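21 October 2018

Played Kistura until way too late again and I regret nothing! The new river map is the best thing they've added since the trams. I started the town of Hindau from scratch (third time, same name, I like the name) and by midnight game time I had 2301 people living on both banks and a ferry that pays for itself.

The trick this round was holding off on the bridge. I always build the bridge first, then spend ages broke, watching one lonely bus go back and forth. With the ferry you get 200 riders a month almost right away, and the fishing docks feed straight into the market square. I was grinning at the screen when the first little boats came in - they even have lanterns on them after dark.

Then the flood hit. I lost the whole lower row of houses and the brickworks, and the budget dropped to 300 coins. I took out the small loan, moved the brickworks uphill, and left the low ground as meadow. It looks so much nicer now anyway. 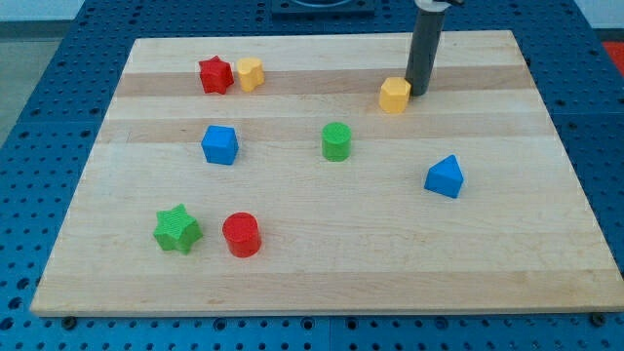

So is the river map too hard for a first town? I'd say it's fine as long as you keep 2 loans free and stay off the low bank until you've seen one spring go by. May is when the water comes up, and the game does warn you, I just never read the newspaper pop-ups.

Next up is the Tiedemann rail pack, which adds proper freight yards and those long curved platforms I've wanted forever. I want a line running from the brickworks over the hill to Nuvton, the neighbor town that keeps asking me for bricks (so many bricks!) and offering silly money for them. There's one steep stretch by the quarry and I can't tell yet if the small engine will climb it. Might need a tunnel, and tunnels cost a fortune.

Also have to fix the school. Half the kids on the east bank are still waiting on the ferry at noon.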